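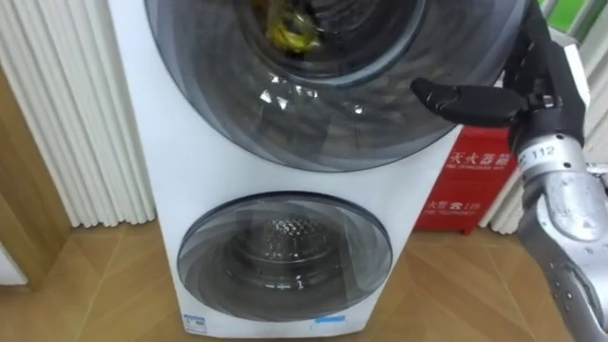

Laundry

Laundry is the washing, drying and putting away of clothes and household cloth, and I've been adding to this entry on and off for years, so forgive me if it wanders. The word covers the job, the room you do it in and the heap itself, which makes for some odd sentences ("the laundry is in the laundry").

Early methods

Before machines, people took their washing to the nearest river and beat it on stones or with a flat wooden bat. Where I grew up, in Hurero, the old wash-house by the bridge still has its stone troughs, with a sloping lip on each one for scrubbing against. Plenty of places had a fixed wash day, often Monday, and a big household might save everything up and do one enormous wash every few weeks (you needed a lot of sheets for that!).

Soap was made from fat and the ash of burnt wood. Stale urine was used too, because the ammonia in it shifts grease — I mention this at dinner more than I should.

Coppers, tubs and mangles

The copper was a big built-in pan with a fire underneath, used for boiling whites. Next to it you'd find a dolly, a sort of stool on a stick that you twisted about in the tub, and a mangle with two rollers for squeezing the water out. I've turned a mangle once and my shoulders complained until Tuesday. Buttons had to be folded inwards or they'd crack.

Machines

Hand-cranked washing machines came first, then electric ones, then the automatic sort that fills, washes, rinses and spins by itself. A front loader tumbles the clothes through a small amount of water, while a top loader usually has a paddle or plate that stirs them in a fuller tub. Front loaders tend to use less water and go on for longer.

Spin speed is given in turns per minute. A gentle wool spin on my own machine is 400, and I wouldn't go much above that with anything knitted.

Sorting and temperature

I was taught whites, colours and woollens, and I still stick to it, though lots of people throw everything in together and seem perfectly happy. Cool washes are fine for most daily wear. Towels and bedding do better hot, and so do tea towels if you cook as messily as I do. Wool shrinks when it's heated and knocked about, as the tiny scales on the fibres catch on each other and lock.

Drying

Outdoors is my favourite, and a breezy July morning can dry a sheet before lunch. Sunlight bleaches a little, so dark things go inside out. Indoors there are racks, ceiling airers on a pulley and tumble dryers, and the fluff filter on a dryer wants clearing after every load.

Public laundries

Shared laundries are still common where flats are small. The one I use in Provier opens at 7 in the morning and has a bench, a folding table and a very good noticeboard.

See also: Ironing, Soap, Starch, Stain removal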